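Cuaderno de taller - Braleline, ascensores y escaleras mecánicas
21 de octubre de 2023

Sigo con el expediente Ernbridge (caída de pasajera en la escalera mecánica de bajada, lesión de muñeca). El abogado de la parte reclamante pide dictamen sobre la holgura entre peldaño y zócalo. Elaine Damasceno mandó las piezas retiradas: tres peldaños, un tramo de zócalo y el microrruptor del peine.

Lecturas de hoy con galgas, en banco. Dos peldaños dentro de tolerancia. El tercero tiene el rodillo izquierdo con desgaste plano y deja juego lateral. Falta repetir la medida con el peldaño cargado.

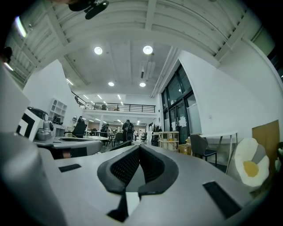 Registro de mantenimiento

El libro tiene 62 asientos. En 12 falta la firma del técnico y en tres la fecha está corregida a mano. Knut Ackermann sostiene que una firma ausente no prueba que la revisión no se hiciera. De acuerdo, pero hay que decirlo así en el informe y citar los asientos por número.

Entre la última revisión firmada y el accidente pasaron más de 81 días. Pendiente: pedir a Jucélia Andrade la periodicidad que fija el contrato. Sin ese dato no se puede hablar de incumplimiento.

Microrruptor del peine: continuidad correcta en reposo, abre al accionar. La leva tiene suciedad compacta. No limpiar hasta que la otra parte haga su inspección - queda en bolsa precintada.
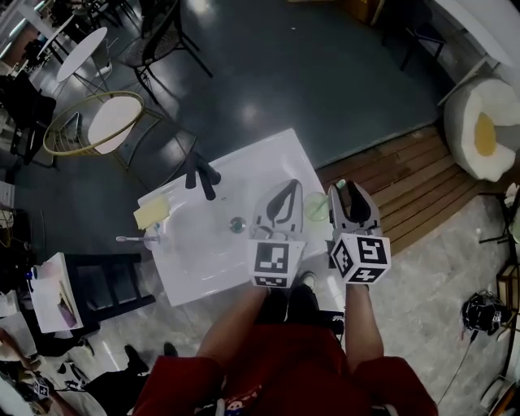 El precinto lleva mi firma y la de Érica Medeiros. Si alguien abre la bolsa, anotar hora y motivo en la hoja de custodia, también para una simple consulta.

Dudas abiertas:
- El zócalo tiene una marca de roce a media altura. Puede ser anterior al accidente. No atribuir causa.
- La declaración habla de un «tirón» antes de la caída. Compatible con el rodillo, también con una parada brusca. Pedir el historial de fallos de la maniobra.
- Comprobar si el peldaño gastado es de recambio. La referencia grabada no coincide con la de los otros dos.

Siguiente: ensayo con carga y borrador del apartado de holguras.

Comentarios (2)

Iestyn Hopkin: La referencia distinta me sale en un pedido de recambios de octubre del año pasado. Te paso el albarán.

Érica Medeiros: En la hoja de custodia falta el tramo de zócalo. Lo añado yo y firmas tú.

Braleline - Cuaderno interno - Contacto: secretaría del taller - Volver arriba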